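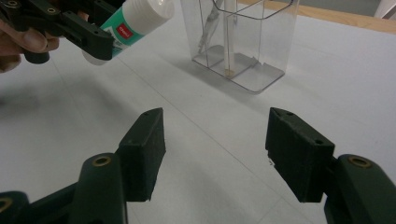 Clear pen holder or wire basket for a shared craft table?

Started by papertrimmer, September 10, 2022

papertrimmer
I'm setting up the big table in our craft room and trying to decide what the glue sticks, pens and small flat things should live in. Right now I have two candidates. One is a clear plastic pen holder with thin divider walls. The other is a small wire basket, silvery, also split into compartments. Both fit where I want them, toward the back of the white surface.

The room gets used by a lot of different people, so whatever I pick has to be obvious. If somebody has to ask where the glue goes, it ends up lying on the table. Budget is 40 dollars for the whole table, and I'd like to spend some of that on more glue.

Anyone have both and want to talk me out of one?

oddbinlid
Clear plastic, no contest. You can see what's in it from any side and the glue doesn't fall through. We have 6 of them at the Asante branch library and they get wiped down with a damp cloth at closing.

gluepot_52
I'd go the other way. Clear plastic looks good for a month and then it's scratched and full of pencil dust in the corners where you can't get a finger in. A wire basket has no corners to clean. Turn it over, tap it, done.

oddbinlid
And then your pencils poke out the bottom.

gluepot_52
Only if you put pencils in it. She asked about glue sticks and pens. (Or he. Sorry.)

papertrimmer
He, no problem. It's mostly glue sticks, some pens, and flat strips that I use as spacers. The glue is Deli sticks with the green label, if the width matters to anybody.

rulerside
The strips are what would decide it for me. What do they do in the wire one, stand up or lean?

papertrimmer
They lean. I put one in to check.
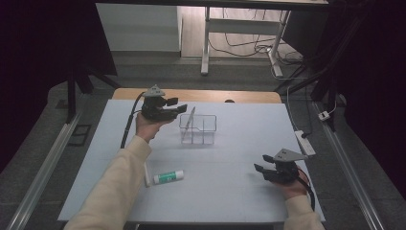 Wire basket with one white strip in it, glue stick on the table in front.

rulerside
OK, that's a slant and it sticks up past the rim. Fine for one strip. With a handful of them I'd expect the basket to get crowded, and then nobody can get a glue stick in next to them. I would put the strips somewhere else entirely, flat in a tray.

shelf_and_half
Agree on the tray. Rornness used to make a shallow one with a lip that I've had since March and it holds strips, rulers and the bone folder. It was roughly the price of a sandwich. I don't know if they still sell it.

oddbinlid
Still voting plastic. Is that a grid on the white surface, by the way? Looks like faint lines.

papertrimmer
Yes, very faint. I line paper up on it sometimes but it's hard to see under the ceiling lights.

gluepot_52
One thing about the plastic holder — check that the compartments are wide enough for a glue stick with the cap on. Mine from Lasemberg wasn't. Pens went in fine, glue got stuck at the cap and people pulled the whole holder over.

oddbinlid
Ours take them with room to spare, so that's a Lasemberg problem and not a plastic problem.

gluepot_52
Fair. Measure first though.

shelf_and_half
Why not use both? Pens in the clear one, glue in the wire one. At the Zesach after-school room we label the front of each and it mostly works. We go through 800 glue sticks a year, so I have opinions about where they end up (under the radiator).

rulerside
800? We don't use that in a decade.

shelf_and_half
Caps get lost. That's most of it.

papertrimmer
Using both hadn't crossed my mind as I was thinking about table space, but there's room if I move them to the back edge. I'll try pens in the plastic, glue in the wire and the strips in a tray, and leave it like that for a couple of weeks. Does anyone know if labels stick to wire, or do I need the tie-on kind?

gluepot_52
Tie-on. Or fold a piece of card over the top rod and staple it.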